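## 4. 시연 수집 절차와 그 한계

### 4.1 수집 조건

본 절에서는 세탁물 꺼내기 과제의 시연 데이터를 어떻게 모았는지 기술하고, 그 수치를 액면 그대로 받아들이기 어려운 이유를 함께 적는다. 선행 연구 상당수는 시연의 개수를 데이터의 질과 사실상 같은 것으로 취급해 왔다. 우리는 이 관행에 동의하지 않는다.

시연은 Plarnetdale 실험동에서 조작자 5명이 원격 조작으로 수행하였다. 과제는 드럼 세탁기 안의 의류를 꺼내 바구니로 옮기는 것이며, 한 번의 시연은 의류 한 점을 다루는 단위로 정의하였다. 총 300건을 기록하였고, 조작 인터페이스는 Hunora의 초기 버전을 수정 없이 사용하였다. 관측에는 머리 위치의 카메라 영상과 양팔의 관절각을 썼으며, 힘 센서 값은 동기화 오차가 커서 학습 입력에서 제외하였다.

초기 계획은 Gifty Asamoah의 제안에 따라 의류의 종류를 고르게 배분하는 것이었다. 그러나 실제 수집에서는 잘 잡히는 의류가 과도하게 반복되었다. 얇은 합성섬유는 손가락 사이로 빠지는 일이 잦았고, 조작자들은 지시가 없어도 두꺼운 면직물을 먼저 고르는 경향을 보였다. 이 편향은 사후에 가중치로 보정할 수 있다고 흔히 주장되지만, 애초에 시도되지 않은 동작에는 가중치를 줄 대상이 없다.

### 4.2 성공 판정의 문제

성공 여부는 조작자가 시연 직후 직접 표시하였다. Rowena Manalo와 Kwadwo Boateng이 이 가운데 100건을 독립적으로 다시 판정한 결과, 11건에서 조작자의 표시와 어긋났다. 불일치는 대부분 의류가 바구니 테두리에 걸친 경우에 몰려 있었다. 조작자는 이를 성공으로, 재판정자는 실패로 보았다. 어느 쪽이 옳은지는 과제 정의에 달려 있는데, 우리의 정의문은 "바구니로 옮긴다"라고만 되어 있어 판단 근거가 되지 못했다.

따라서 본 논문이 보고하는 성공률은 판정 기준에 따라 움직이는 값이다. 이를 소수점 아래까지 적어 다른 연구와 비교하는 것은 무의미하다고 본다. Gernano 계열의 공개 결과와 직접 비교하지 않은 것도 같은 이유에서이다.

### 4.3 시점과 가림

머리 시점 카메라는 조작자의 직관에 맞는다는 이유로 널리 쓰인다. 편리한 것은 사실이다. 다만 손이 드럼 입구 안으로 들어간 뒤 무엇을 쥐고 있는지를 이 시점만으로 항상 알 수 있는지는 의문이다. 그림 3에서는 의류의 일부가 드럼 밖으로 나와 바구니 위에 걸쳐 있어 파지 여부를 비교적 쉽게 읽을 수 있지만, 이런 순간만 골라 싣는다면 독자는 가림 문제를 과소평가하게 된다.

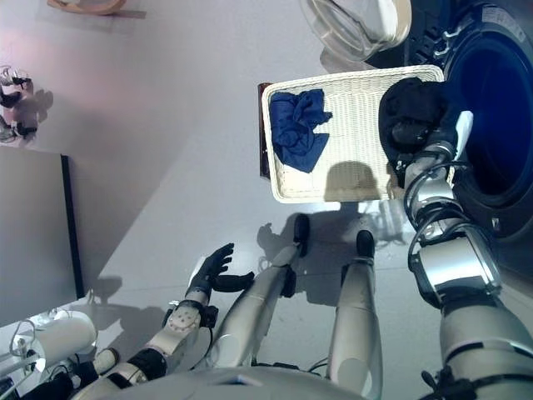
**그림 3.** 머리 시점에서 본 꺼내기 동작. 오른손이 드럼 입구에서 어두운색 의류를 쥐고 있고, 왼손은 비어 있다.

왼팔의 역할도 정리되지 않았다. 양팔 데이터를 수집한다고 하면서 한쪽 팔이 과제에 관여하지 않는 구간을 그대로 남겨 두면, 모델은 정지 자세의 사소한 차이까지 모방할 수 있다. Obaidul Pathirana는 해당 구간의 왼팔 행동을 손실 계산에서 빼자고 하였고, Adwoa Quartey는 바구니를 붙잡는 등의 보조 동작으로 이어지는 준비 자세가 함께 지워진다고 반대하였다. 두 방식을 모두 학습시켜 보았으나 차이는 난수 시드에 따른 변동보다 작았다. 이 결과를 어느 한쪽의 근거로 삼지는 않는다.

### 4.4 제외 기준

통신 지연으로 팔이 멈춘 시연과 비상 정지가 걸린 시연은 학습에서 제외하였다. 의류를 떨어뜨린 뒤 다시 집은 시연은 남겼다. Shukla 절차는 이러한 재시도를 잘라 내도록 권하지만, 그렇게 정제한 자료로 학습한 모델이 실패 이후에 무엇을 할지는 데이터 어디에도 적혀 있지 않다. 재시도 구간의 시작과 끝은 두 명이 따로 표시하였으며, 표시가 겹치지 않은 구간은 부록의 목록에 원래 표시 그대로 수록하였다.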